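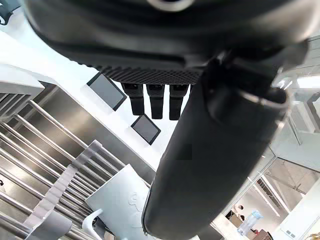
Ticket 114: Gripper stops mid-close near the rack, reports "obstruction," nothing in the fingers
Product: Horo gripper on the Valtari arm
Opened by: Catrin Phillips
Assigned to: Svend Overgaard
Status: Resolved, watching
Priority: Medium (raised to High by Iestyn, see below)

Catrin Phillips, 9:10 am
Hi all! Got a really interesting one for you. The arm goes to its pick position by the metal rack, starts closing, and quits partway with the obstruction fault. Fingers are clear. I clear the fault, it closes fine. Run the whole pick again and it faults again, same spot. If I send the arm to home and close there, no fault at all, as many times as I like. So the gripper is happy at home and grumpy at the rack. Log attached. I have not changed any settings.

Svend Overgaard, 9:32 am
Love a fault that repeats, thank you Catrin. Quick questions before I dig in:
Which way is the wrist turned at the rack?
Does it fault if you close by hand from the pendant while it is parked there?
What is the close force set to?

Catrin Phillips, 9:50 am
Wrist is rolled nearly all the way over at the rack. Yes, it faults from the pendant too, if I do it right after the arm arrives. If I go make a coffee first it does NOT fault. Close force is 28.

Svend Overgaard, 10:05 am
The coffee test is brilliant, please keep doing that. If waiting fixes it, then I'm less worried about something physically in the way. Could be the gripper reading its own motor current too early, while the arm is still settling. Could also be the cable getting pulled when the wrist rolls over, then relaxing. Let's split those two.

Please try this:
1. Slow speed, hand on the stop, everyone else back from the arm.
2. Go to the rack position with the wrist NOT rolled. Stay well off the rods.
3. Close as soon as it arrives.
4. Same again with the wrist rolled.

Catrin Phillips, 10:41 am
Done! Not rolled: no faults. Rolled: fault every single time. And at slow speed too, so I don't think it's settling.

Iestyn Foulkes, 10:48 am
Jumping in from the safety side. I'm raising this to High. When it faults partway, does it hold, or does it let go? If it lets go of a part over the rack, that's a dropped part, and people reach in there.

Catrin Phillips, 10:55 am
Good question. It holds where it stopped. But when I clear the fault it opens fully before it does anything else. So if there were a part in there, it would drop when I press Clear.

Iestyn Foulkes, 10:58 am
OK, then until this is closed: no clearing the fault with a part in the fingers unless the arm is over the tray. And no hands near the rack while anybody is at the pendant. I'll put a note on the pendant as well.

Svend Overgaard, 11:20 am
Agreed with all of that. Opening on Clear is the default on this gripper and I have never liked it. There's a setting for it, "hold on reset." Let's turn that on no matter what we find.

On the fault itself, I went through Catrin's log and it's lovely. Motor current looks normal right up to the stop. What jumps is the finger position reading. It goes from 27 to 5 in one step, and no finger moves that fast. The controller sees the number leap, decides the fingers hit something, and stops. So the gripper isn't feeling an obstruction. It's getting a bad number. That points at the cable or the connector.

Eirlys Eynon, 11:34 am
Ooh, I had this one on the Cullier cell in December! The plug was seated but the locking collar wasn't turned home. Rolling the wrist tugged it just enough. It looked perfect until I wiggled it.

Svend Overgaard, 11:36 am
Eirlys, that would fit beautifully. Catrin, power fully off at the cabinet and locked out, then check the collar.

Catrin Phillips, 12:15 pm
Power off, locked, tried the start button to be sure. The collar took almost a quarter turn more! I also found the cable tie nearest the wrist was pulled very tight, so there was no slack left for the roll. Cut it and retied it looser. Dilwyn has the spare Gittins cable on his bench if we need to swap.

Catrin Phillips, 1:40 pm
Ran the rolled pick over and over through lunch, slow and then full speed. Not one fault. I'm so pleased!! "Hold on reset" is on too. I forced a fault with a foam block in the fingers, over the tray, and it kept hold when I pressed Clear.

Iestyn Foulkes, 1:52 pm
Great work. Dropping it back to Medium. The rule about hands near the rack stays.

Dilwyn Foulkes, 2:10 pm
Keeping the spare cable here for now. If it comes back, swap first and send me the old one, I want to put it on the tester. I'll add the collar and the tie to the monthly check sheet.

Svend Overgaard, 2:15 pm
Marked resolved, leaving it open to comments. Catrin, could you save the position log from a good run so we have one to compare with?

Catrin Phillips, 2:21 pm
Attached!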